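Notebook – bench 2, sheet-metal bin and toy set
January 2021

Carried over from the last entry: bin floor needs cleaning, object list is out of date, and the table still rocks when leaned on at the window end. Colleen Chisholm shimmed the leg with a folded card before lunch. Better, still not right. Asked Petrauskas for a proper leveling foot, M8, and gave them the thread length from the old one.

Bin

Measured the inside again before doing anything else. Floor plate is 440 mm on a side. The drawing from Plusbridge gives 443, so the drawing is wrong or they folded it 3 mm tight. Doesn't matter for us, but the foam insert was cut to the drawing and that explains why it bows in the middle. Trim the insert, don't force it.

The sloped walls do what they were meant to do with the balls and the ring – anything round ends up back on the floor plate. Flat-sided pieces are less reliable. The blocks will sit on a slope if they land face down, and need a tap on the wall to come down.

Holes in the floor plate: leave open for now. Colleen wants to use them to bolt the bin to the table. I would like to try clamps first, as the table top is wood and I don't want to drill it before we settle on a position.

Toys

All pieces from the Brirano box were washed in warm water and dish soap and dried overnight on a towel. Two had sticker residue, removed with rubbing alcohol. No color loss.

Weighed the small pieces on the kitchen scale. It reads to 1 g, good enough. Lightest so far is 25 g. Full table goes in the shared sheet, not copied here.

Set laid out in the bin:
– yellow ring, flat on the floor plate
– green piece with the two bumps, on its side, left
– white cup with the green rim stripe, on its side next to the ring

The cup is the awkward one. It rolls in an arc when nudged, so its start position needs to be written down each time or the runs can't be compared. 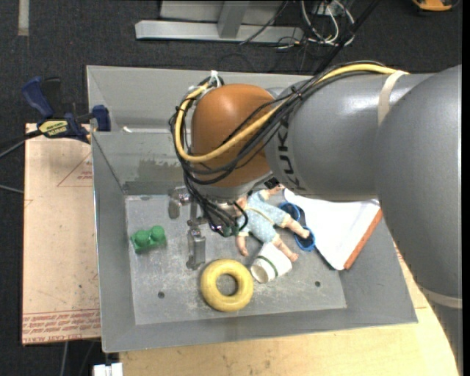
To do

1. Wipe the floor plate. Dust and scuffs show up badly under the overhead light. Damp cloth only, the Esex cleaner left streaks on the test piece in May.
2. Trim foam insert to 440.
3. Try two clamps on the bin flange, check for movement.
4. Finish the weights.
5. Order a second cup, same size, if the shop still has it.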